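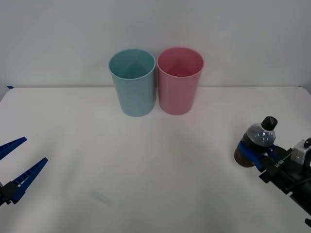 Two arms, two cups and a small bottle: the left gripper open, the right one holding the bottle by its middle.

Most of the arguments I have about robot software start with the model. Which policy, how many demonstrations, how large a backbone, whether to predict one action at a time or a whole chunk of them. I want to argue about something duller. I think small robotics teams spend too little of their time on the code that sits between the policy and the motors, and too little on the tools that let them see what that code did. A two-armed table task is a good place to make the case, and opening a bottle and pouring from it is a good table task.

Think about what the job asks for. One arm holds the bottle. The other has to come across, get its fingers on the cap, and turn it. Then the cap has to go somewhere, a cup has to be reached, and the bottle has to tip by the right amount at the right height. People do this while talking on the phone. For software, nearly every step depends on two things agreeing with each other that were written by different people in different months.

The first of those is time. In the stack we use, which we call Gokasik, each arm reports its joint positions on its own schedule and the cameras report on theirs. For a long while we matched them by taking the most recent message from each source at the moment the policy ran. That is a common thing to do and it mostly works. With a single arm picking up a block, a stale reading costs you a few millimeters and the fingers close anyway. With two arms meeting in the air, the same staleness counts twice, once for each side, and the fingers arrive where the cap used to be.

We had a bad stretch in March when the cap grasp failed in a way that looked like poor training. The approach was fine, the fingers came in at the right angle, and they closed slightly to one side. We collected more demonstrations. We changed the crop on the camera image. We retrained twice. The cause was a buffer in the driver for one arm that held on to old messages when the computer was busy, and the computer was busiest when the policy was running. We found it only when somebody plotted the message timestamps against the wall clock and saw a gap that grew to 560 milliseconds and then snapped back to nothing.

That plot took less than an hour to make. We had spent most of a month on the other explanations.

My view is that this is normal, and that it will stay normal as long as we treat learned policies as the place where all behavior comes from. A policy is a function. It gets numbers and gives numbers back. If the numbers it gets describe a world that is half a second old, it can do its job perfectly and still miss. No amount of data fixes that, and worse, some amount of data will hide it. A policy trained on late readings learns to lead its target a little, and it will look better right up to the day someone fixes the driver.

The second thing is the frame of reference. Each arm knows where its own fingers are relative to its own base. For the two to meet, the software needs to know where one base is relative to the other, and that number comes from a calibration. Ours used to live in a file that was copied by hand. There were three versions of it on two computers. Now the calibration is stored with every recording, and the program refuses to start if the one it loads is older than the last time the arms were moved on the table. People complained about that check for the first week. I would not give it up.

There is a fair reply to all this. End-to-end policies that work from camera images don't need the base-to-base number at all, the argument goes, since they learn the relation from what they see. I accept this for the policy itself. It doesn't hold for the rest of the system. The collision check needs the number. The workspace limits need it. So does the replay tool, and so does the simulator if you have one. You can remove a number from the model and still have every safety layer depend on it.

Planning deserves a word too. There is a habit now of talking about planners as the old way, something we put up with before we had enough demonstrations. We went through that ourselves. For some months we had a single policy drive both arms from the first motion to the last, with nothing above it. When it worked it was lovely to watch. When it failed, it failed by doing the next step anyway. It would try to pour with the cap on. It would reach over with the free arm to turn a cap that it had already taken off.

What we run today is less elegant. A small state machine, which would fit on a page, decides which part of the task we are in. Each part has its own entry check, and most of the checks are simple: is the gripper width in the range that means it is holding something, is the bottle upright enough to be opened, is the other arm out of the way. The learned policy does the motion inside each part. If a check fails, the arms hold still and the program writes down which check it was. That last bit has been worth more to us than any change in the network. A log that says "cap check failed, gripper width out of range" gives you something to do in the morning.

I know the objection here as well, because I used to make it. Hand-written checks are brittle, they don't carry over to the next object, and you end up maintaining a pile of special cases. All of that is true. We maintain ours, and it is boring work. But a brittle check that stops the arms is cheaper than a smooth policy that carries on, particularly when there is liquid in the bottle.

Liquid is its own trouble for perception. A dark drink in a clear bottle gives a depth camera very little to work with. The clear part lets the light through, the dark part swallows it, and a glossy cap throws back highlights that move when the bottle does. We tried for some time to estimate the tilt of the bottle from depth and got answers that jumped. What worked better was to stop asking the camera. The arm already knows how its gripper is turned, so if the grasp hasn't slipped, the tilt of the bottle follows from that. We use the image only to ask whether the grasp has slipped. It is an easier question, and a color image is enough to answer it most of the time.

Cups are kinder. An open rim seen from above is a clean oval, and a teal one and a pink one are hard to mix up. If I were starting again I would still test with steel and glass ones sooner, because an easy cup lets you put off the question of what your detector does when it isn't sure. Ours used to return its best guess with no score attached, and the code downstream treated that guess as a fact.

So to the tools. The one I would ask any team to build first is replay. I mean the dull kind, where you take a recording and run it back through the same code with the same timing and get the same decisions out. It sounds like something everybody must have. Ours couldn't do it for the first year, because parts of the program asked the operating system for the current time instead of taking it from the message. Removing those calls was two weeks of tedious work. Afterward, a failure could be looked at as often as we liked, at a desk, with the arms switched off.

The second is a viewer that shows both arms, the camera images and the current state on one timeline. We call ours Flasteo. It is ugly and I open it every day. It keeps the last 30 seconds before any stop, whether or not someone remembered to press record.

Neither of these will ever be the subject of a talk. They don't raise a success rate by themselves, so they are hard to defend in a planning meeting against another round of data collection, where the number at the end goes up and can be put on a slide. I've lost that argument several times. I would still make it again, and I would ask that the next block of engineering time go to timestamps, calibration files and replay before anyone books the table for more demonstrations.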